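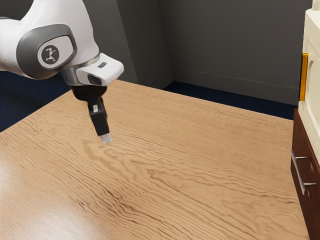
The arm over the wood tabletop, in the simulated room. The gripper is empty and the cabinet is off to the right.

Hello again from the packing side! Kalevi Peltonen asked me to write something for this issue about how we're getting on with the arm, and I said yes before I knew what else was due this week, so you're getting the lunch-break version.

If you're over in the Nidport office you may have missed the whole thing. We do the kitchen kits for Vainio (handles, hinges, the little bags of screws that end up in everyone's pockets), and since June one of our benches has had an arm doing the picking. Before it gets a new job on the real bench, we try the move on the computer first, and that's the part I've ended up doing. Me! I came here to tape boxes.

My mornings look pretty different now. I used to stand at the bench from the start of the shift until first break, and my wrists knew all about it. These days I sit down with Zalel, the planning program, and go through the moves one at a time. Does the arm come down where I want it? Is there room to swing past the cabinet without clipping a handle? Then I walk over and watch it do the same thing with real parts. Filomska ran the training for us, 2 days of it, and I filled most of a notebook and have gone back to it more than I'd like to admit.

It's not all sunshine. Our record for one shift is 745 kits, which everybody was very pleased about, but a shift like that also means somebody is feeding bins nonstop, and that job is dull – duller than picking, if you ask me. Four of us rotate through it now and we swap at every break. A few people on the late shift would like to rotate more often, and I think they have a point. I also miss the talking. With all of us along one bench you heard everything, including plenty you didn't want to.

What I do like is that I get asked stuff. When a move looks wrong on the screen I can say so and it gets changed, usually the same day. If you want a turn at the computer, come find me or put your name on the sheet by the time clock. There are two spots open for the next training and you don't need any background in it.

Questions about this newsletter? Stop by the front desk.
© 2024 All rights reserved.
Back to top
You are receiving this newsletter because you signed up for staff updates. Unsubscribe at any time.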